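Revised Jan 25, 2020. Replaces the November draft. Send fixes to Na-rae Yang.

## 4. Teaching the mug task

By now you have both arms powered, homed, and talking to the Mundlow console. Time for the fun part! In this section you drive the arms yourself with the hand controllers while the recorder saves every move. Each complete run is called a take. The mug task is a great first one to learn on: it's short, it uses both arms, and you'll feel yourself getting better by the third or fourth try.

### 4.1 Lay out the table

1. Put the mug tree near the far side of the table, where both grippers can reach its pegs.
2. Set the pink mug upright on the mat in front of the tree.
3. Hang the teal mug on a peg.
4. Place the corn tray and the plate rack. They aren't part of this task, but leave them out so the robot learns with a normal, busy table.
5. On the console, choose **Tasks > Kitchen > Mug to tree** and check that the layout name reads *Alldale*.
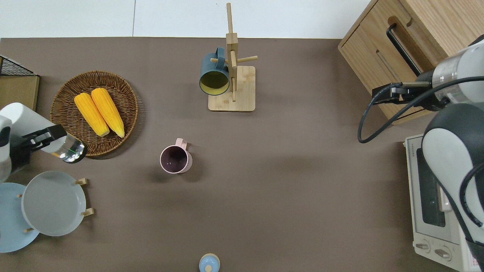
*Figure 4-1. Table layout with the pink mug standing on the mat and the teal mug on the tree.*

**Note:** You don't need to match the figure to the inch. Small changes between takes are good for training, so shift the pink mug a little each time and turn its handle a different way.

### 4.2 Take control of the arms

1. Stand where you can see the tree and both grippers.
2. Hold the controllers in about the same pose as the arms, then squeeze both grips until the console beeps. The arms now follow you.
3. Make a few slow circles in the air. Open and close each gripper twice.
4. If an arm lags or jumps, let go of both grips and start again from step 2.

**CAUTION:** Keep other people out of reach of the arms while the grips are squeezed. Letting go of either grip stops both arms where they are.

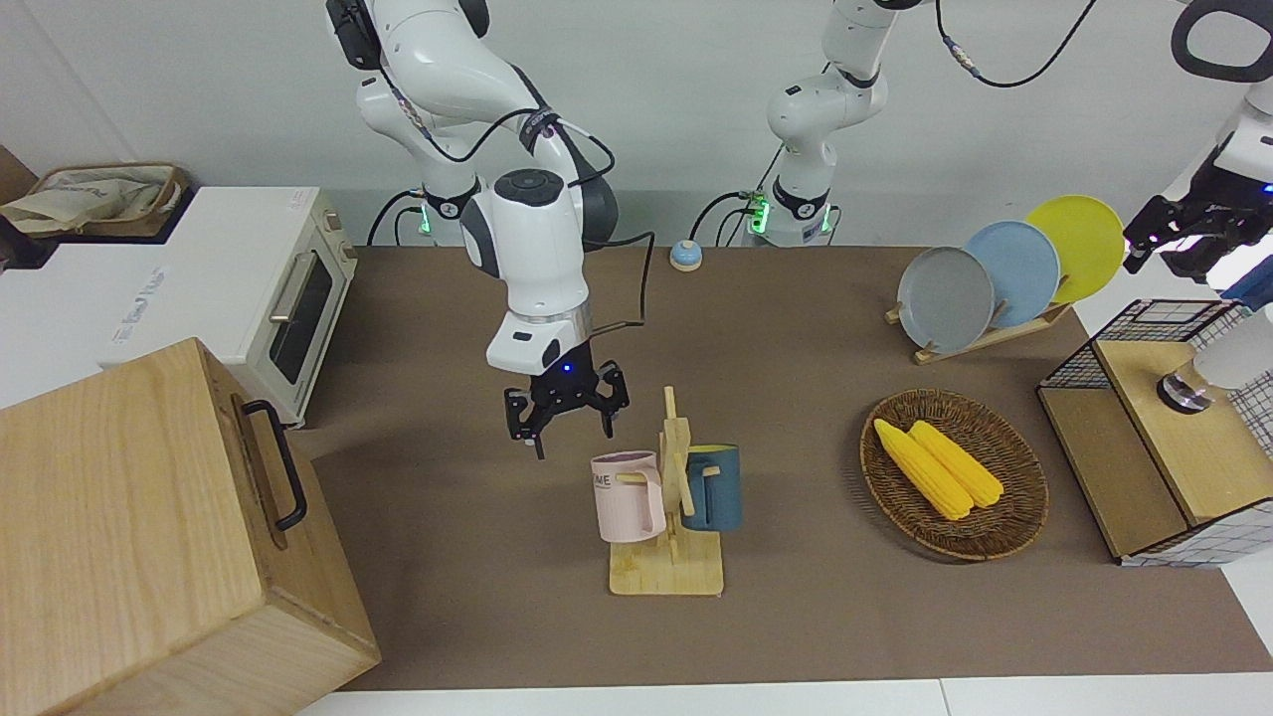
Your approach path matters more than your speed. New operators love to dive straight at the mug (Gus Haddad still owns up to doing this for his whole first day), and the recorder keeps every wobble. Come in high, pause, then go down. A good pause height is the one the gripper has near the mug tree here, with the open fingertips at roughly the level of the mug tops and a bit off to the side. From there you can line up with a rim or a handle without brushing the pegs. Hold the pause for a slow breath and then move in one smooth push.

### 4.3 Record a take

1. Press **Record**. The counter on the console starts from zero.
2. Bring one gripper to the pink mug and close it gently. Stop squeezing as soon as the fingers stop moving.
3. Lift straight up until the mug is clear of the table.
4. Carry it to the tree and turn your wrist so the handle faces a free peg.
5. Slide the handle over the peg. Don't drop it on from above.
6. Lower the mug until the peg has its weight, open the fingers, and back away the same way you came in.
7. Press **Stop**, then **Keep** or **Toss**.

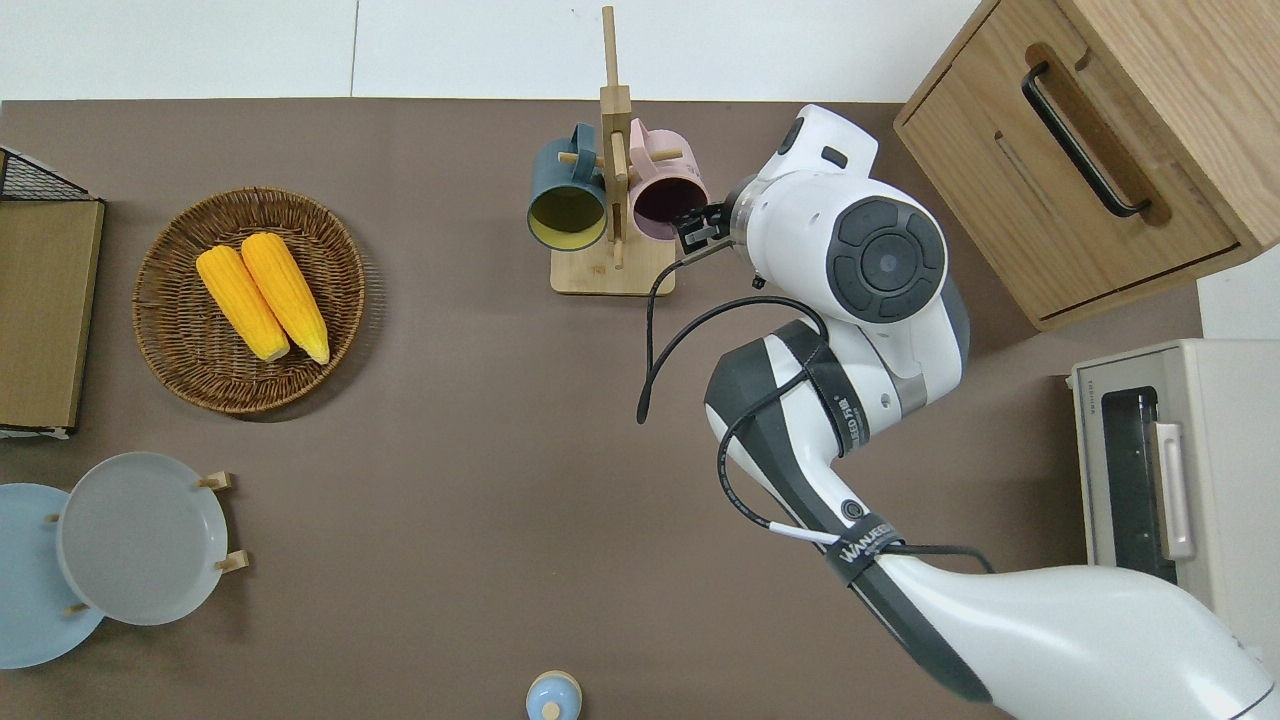 *Figure 4-2. Gripper at the rim of the pink mug on the tree.*

**Note:** Watch the cable loop on the arm you're using. If it drags on a mug or on the tree, back off, raise your elbow, and come in from a wider angle. You can keep a take with a slow correction in it. Toss any take where the tree gets bumped.

**CAUTION:** Never reach in to straighten a mug while recording. Press **Stop** and let go of both grips first.

### 4.4 Try it with the other arm

Switching sides feels odd at first, and then it suddenly clicks! Record 17 takes with each arm before you move on to the plates.

1. Park the arm you aren't using well to its own side.
2. Set the pink mug within easy reach of the working arm.
3. Repeat section 4.3 from step 1. 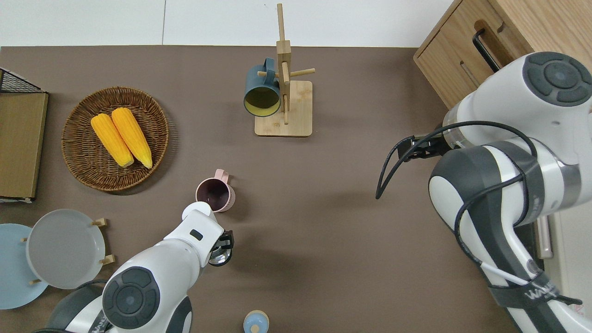

*Figure 4-3. Left gripper near the pink mug, with the right arm on its own side of the table.*

If the two arms come too close, the console shows **code 1077** and freezes both. Let go of the grips, steer the nearer arm away with the jog keys, and clear the code. The take is tossed for you.

### 4.5 Check what you saved

Open **Review** and play your last few takes at double speed. Sang-wook Ko put together a set of sample takes in the *Pristedgate* folder, and they're well worth a look before your second session. Take 2774 has a lovely peg approach.

When your takes look clean, mark them **Ready** and go to section 5, Plates and rack.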